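Racket case (table tennis)

A racket case, also called a bat cover or paddle case, is a fitted bag used to store and carry a table tennis bat. It protects the rubber from dust, sunlight and knocks.

Construction

Shaped cases follow the outline of the bat, with a rounded body and a narrower neck for the handle. The outer shell is commonly fabric, stitched at the border. Linings vary - some are plain, others include a mesh panel.

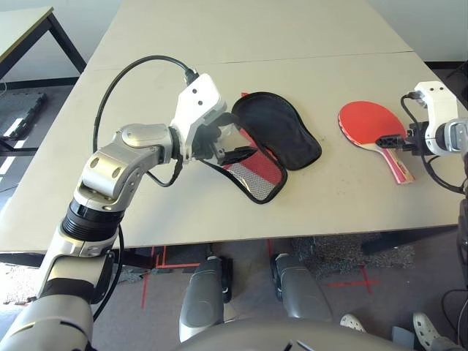
Use

The bat is wiped clean and left to dry before it is put away. It is laid in the open case with the handle in the neck, and the flap is then closed over the blade. Cases should not be left in a hot car, as heat can weaken the glue beneath the rubber.

Variants

Rectangular cases hold 2 bats and often have a ball pocket. The Siqueira pattern, a shaped case with a full-length zip, weighs almost 200 g.

See also: Table tennis rubber; Bat maintenance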